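Halla Table – Owner's Guide
Vekance Furniture
Section 4: Setting Up and Caring for the Table Top

Read Section 3 before you start. The legs and cross rail must be bolted together, with all bolts finger-tight only. You will tighten them fully in step 9 below.

4.1 Before you begin

You will need the 5 mm hex key from the hardware bag, a spirit level, a soft blanket, and a second person. The top weighs too much for one person to turn over safely.

Let the top rest in the room where it will be used for two days before you attach it. Lay it flat on the floor on the blanket, with the wrapping opened at both ends. Do not stand it against a wall during this time.

CAUTION: Do not use a power driver on any of the bolts. The threaded inserts in the top can strip.

4.2 Choosing a place for the table

1. Pick a spot at least 70 cm from a radiator, stove, or heating vent.

2. Keep the table out of strong direct sun for the first month. The finish is still curing, and a mat or lamp left in one place can leave a lighter patch underneath.

3. Check the floor with the level. The feet can take up a difference of 10 mm between the highest and lowest corner. If your floor is worse than that, move the table or use a firm pad under the low leg.

Note: Heated floors are fine for this table. Leave any rug out from under it until the end of the first heating season.

4.3 Attaching the top

4. Put the top face down on the blanket. Look along the underside for the stamped letter H at one end. This end goes over the leg frame marked with the same letter.

5. With your helper, lower the leg frame onto the underside. Line up the slots in the cross rail with the inserts. The slots are longer than the bolts need. They let the wood move as the seasons change, so set each bolt near the middle of its slot.

6. Put one flat washer on each bolt and start all of the bolts by hand. If a bolt feels stiff in the first two turns, back it out and start again. Do not force it.

7. Tighten each bolt with the hex key until it just touches the washer, then stop.

8. Turn the table upright. One person stands at each end, and both lift by the leg frame. Do not drag the table over on its feet. The feet will fold inward and the threads may bend.

9. With the table standing where it will be used, tighten the leg bolts fully, working corner to corner. Then give the top bolts another quarter turn each. They should be snug but should still let the washer slide a little when the wood moves.

10. Set the level on the top, first lengthwise and then across. Turn the feet to adjust. Clockwise lowers the corner.

Note: A top that rocks after leveling usually has one leg bolt that is not seated. Loosen all four bolts at that corner, press down on the top above the leg, and tighten again.

4.4 The first two weeks

The table leaves our shop with two coats of hard wax oil. It can be used right away for light work, but treat it gently for the first two weeks. Wipe up water as soon as you see it. Leave off plastic table covers altogether. They trap moisture and can stick to new oil.

A faint smell of oil is normal and fades over time. Airing the room helps. If you bought the pale finish, a small amount of white pigment may come off on a damp cloth during the first few cleanings.

The pale finish is thin and the grain stays visible through it. Small differences in tone from board to board, and fine lines that look darker in low light, are part of the wood and are not covered by the warranty.

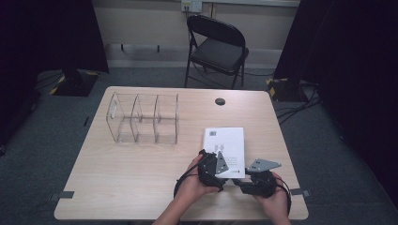

Figure 4-2. Light wooden table top with a pale, fine grain.

4.5 Everyday cleaning

Dust with a dry cotton cloth. For marks, use a cloth wrung out in lukewarm water and wipe along the grain, then dry the top at once with a second cloth. A drop of mild dish soap in the water is enough for grease.

Do not use the following on the top:

– scouring powder, steel wool, or the rough side of a sponge
– glass cleaner or anything with ammonia
– furniture polish with silicone
– microfiber cloths sold for kitchen grease

Silicone polish deserves a separate warning. It gives a nice shine for a week, but no oil will take on the wood afterward, and the only remedy is to sand the whole top.

Ink should be blotted, never rubbed. If some remains, dab it with rubbing alcohol on a cotton swab, staying inside the mark. The spot will look dull when it dries and needs a little oil, as described in 4.7.

4.6 Protecting the surface

Use a mat or board under anything hard or heavy that will be moved across the top. Felt pads work well under lamps, trays, and small appliances. Check the pads once in a while for grit.

Do not put hot pots directly on the wood. The finish softens at 70 °C, and a pot from the stove is well above that. A cork trivet is enough protection.

Printed paper can leave color behind if it gets damp on the table. Newspaper and glossy flyers are the worst for this.

Clamps may be used on the edge of the top if you put a scrap of softwood under each jaw. Keep clamps away from the corners, where the grain is short and the edge can chip.

CAUTION: Do not sit or stand on the table. The top is rated for an evenly spread load of 113 kg.

4.7 Re-oiling

Oil the top once a year under normal use, or twice if it is used as a kitchen or workshop table. October is a good month for it in most homes, before the heating has dried out the air. A simple test is to let a few drops of water stand on the wood. If they soak in within a few minutes, it is time to oil.

You will need Strachan Hard Wax Oil (clear or pale, to match your finish), 200 grit sandpaper, two lint-free cloths, and rubber gloves.

1. Clean the top as in 4.5 and let it dry overnight.

2. Sand lightly along the grain with the 200 grit paper. Use a cork or rubber block. You are only taking off the raised fibers, so two or three passes over each area will do.

3. Vacuum off the dust with a soft brush head, then wipe with a dry cloth.

4. Stir the oil well. The pigment in the pale version settles at the bottom of the can.

5. Spread a thin coat with a lint-free cloth, working from one end to the other along the full length of the boards. Do not stop partway across. A line will show where you paused.

6. Wait 10 minutes, then wipe off all the oil that is still wet with the second cloth. The surface should look even and feel nearly dry.

7. Leave the table overnight with a window open. Avoid heavy use for two days.

WARNING: Cloths soaked in oil can heat up and catch fire by themselves. Spread them flat outdoors to dry, or put them in a metal can filled with water and close the lid. Never leave them in a heap or put them in an indoor trash bin.

Note: The edges and the underside lose moisture as well. Oil the edges every time and the underside every third time. A top oiled on one face only is more likely to cup.

4.8 Common problems

Slight hollow across the width. Usually caused by dry air on one side of the top. Loosen the top bolts by half a turn, oil both faces, and give it a few weeks. Retighten when the top is flat.

Rough feel after cleaning. The fibers have risen from too much water. Sand lightly and oil the area.

White ring. Moisture in the wax layer. Warm the spot with the palm of your hand, then rub in a little oil. Old rings may need sanding.

Small crack at the end of a board. Measure it and make a pencil mark where it ends. A crack that has not passed the mark after one season can be left alone. If it grows, write to us with the number from the label under the cross rail.

Sticky patches. Too much oil was left on. Wipe with fresh oil on a cloth, which loosens the old layer, then wipe dry.

4.9 Spare parts

Bolts, washers, feet, and inserts for the Halla are kept at our Gostitz warehouse and can be ordered one at a time. Give the part letter from the drawing in Section 2. Orders for tops and leg frames go through Iona Kerr in the parts office.

Text: Greer Lindsay. Technical review: Lovisa Hägglund.
Revised August 2021. Replaces all earlier versions of Section 4.

Continue to Section 5: Fitting the Extension Leaf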